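Skirkico Cell Rehearsal, reviewed after one season at the Clodgate packing site

Posted November 16, 2018

Skirkico sells Cell Rehearsal as an offline programming package for small robot arms. You build the pick sequence on a PC, run it in simulation, and send the finished program to the controller. We bought two seats in June for the Clodgate site, where the kitting line was moving from all-manual to a mix of manual stations and arm stations. I run the process engineering side. This review covers the software and what it did to the working day of the people who use it.

Installation took one morning. The license server is fussy about network names and the manual does not say so. After that it ran on ordinary office machines with no trouble.
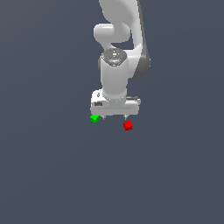 The default project is sparse, and I recommend leaving it that way for training. Our operators learned on a stripped-down file before they touched a real kitting layout. With the arm, one green cube, one red cube and a plain background, there is very little to look at except where the fingers are relative to the part. People who had never programmed anything were editing approach points on their first shift in the software. The full Clodgate layout, with conveyors and guarding loaded, is much slower to teach from.

Editing is done in a waypoint table beside the view. Each row holds a position, a speed and a gripper state. Rows can be copied between projects, but comments attached to them are dropped on the way. Skirkico support confirmed this and offered no date for a fix. We keep our notes in a spreadsheet.
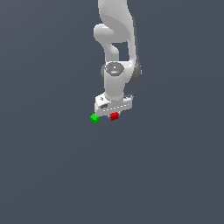
Collision checking is the strongest feature. It flags contact between arm and fixture before anything is sent to the floor, and the threshold can be set per object. Under the previous arrangement an integrator, Azar, wrote the programs off site and we found the errors at the machine. Change requests went out by email and came back when they came back. Now the line lead makes the change and the second-shift lead checks it.

That shift in responsibility was the largest effect of the purchase, and it was not free. Line leads now spend part of each shift at a desk. Their job descriptions were rewritten and the pay grade was revised one step, after some argument. Two packers moved to program checking. One went back to packing at her own request, as she disliked the sitting. The arm stations took over the repetitive lifting of small cartons, and the manual stations kept anything soft, fragile or irregular. Manual work is more varied than it was. It is also less predictable, and several packers have said they preferred the old rhythm.

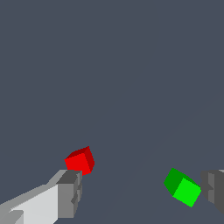
Camera control needs work. Close views of the fingertips are available, but the zoom moves in coarse steps and there is no way to lock the view to the tool. Edges look rough at any distance. I can live with that. The missing tool lock costs time every day.

Grip physics should be treated with caution. Friction values are entered by hand, and the supplied defaults suit hard plastic. Coated cardboard slipped on the real line using a program that had passed in simulation. We now test every new part on the floor at reduced speed, whatever the software reports.
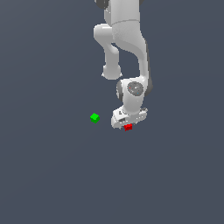 We also tried Restamano's package on a trial license. Its rendering is better and its cameras are easier to steer. Its program export did not support our controller without a paid add-on, and its collision report was harder to read for people without an engineering background. For a site with dedicated programmers I would look at it again.

Summary of findings:

Training time: short, if you start with the sparse project.
Collision checking: very good.
Waypoint editing: good, apart from the lost comments.
Camera: poor.
Grip simulation: adequate for hard parts only.
Support: answers within a working day, fixes slowly.

We are renewing both seats. If your line leads will not be given desk time to use it, do not buy it.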